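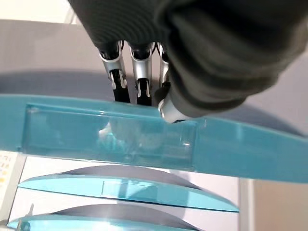

Comment rattraper une pâte à crêpes au sarrasin trop épaisse ?

Dernière mise à jour : juin

Myroslav Savchuk
Bonjour à tous, j'ai acheté un paquet de farine de sarrasin Clenen au marché de Praltcombe et je me suis lancé dans des galettes (enfin !) pour toute la famille. J'ai mis la farine, l'eau, le gros sel, j'ai battu à la main comme ma grand-mère le faisait, et j'ai laissé au frigo toute la nuit. Ce matin à 7 heures j'ouvre le saladier et là, c'est du mortier. La cuillère tient debout toute seule ! Est-ce que je peux rajouter de l'eau maintenant ou il faut tout refaire ? Et pendant que j'y suis : mes galettes collent toujours d'un côté, jamais de l'autre, si quelqu'un a une idée. Je reçois ce soir, donc je prends toutes les pistes.

Nazar Kravets
Salut Myroslav, surtout ne jette rien ! Le sarrasin boit énormément pendant le repos, ça me fait le coup à chaque fois. Tu sors la pâte du frigo une bonne heure avant, tu ajoutes de l'eau froide par petites louches et tu mélanges à chaque fois jusqu'à ce que ça file de la cuillère comme une crème liquide. Chez moi, il en faut souvent 100 ml de plus que prévu, parfois le double, ça dépend vraiment de la farine. Je ne mets pas de lait, ça brunit trop vite à mon goût (ma sœur en met et elle est très contente, donc bon).
Pour le collage, je parie sur ta poêle. Fais-la chauffer longtemps, vraiment longtemps, puis passe un papier absorbant plié avec un peu de saindoux ou d'huile entre chaque galette. La première est toujours ratée, je la mange debout avec du beurre. Et attends que les bords se décollent tout seuls avant d'y glisser la spatule, si tu forces elle se déchire.

Antoniuk
moi j'ajoute un œuf et du cidre et ça marche très bien. après si ta poêle est rayée faut en changer

Myroslav Savchuk
Merci à tous les deux ! J'ai suivi la méthode des petites louches, la pâte est redevenue souple. Pour la poêle, elle vient d'un vide-grenier à Ultstead et elle est en effet bien rayée au milieu, je vais emprunter celle de ma voisine pour ce soir.

Commentaires

Crêpière_du_dimanche : Avec du cidre brut, c'est encore meilleur. Mais pas plus d'un verre, sinon ça devient acide.

Lulu29 : L'œuf dans la galette, chez nous, c'est dessus et pas dedans !

Papi Jo : Quelqu'un a essayé de congeler la pâte qui reste ? Je préfère congeler les galettes déjà cuites, avec un papier cuisson entre chaque.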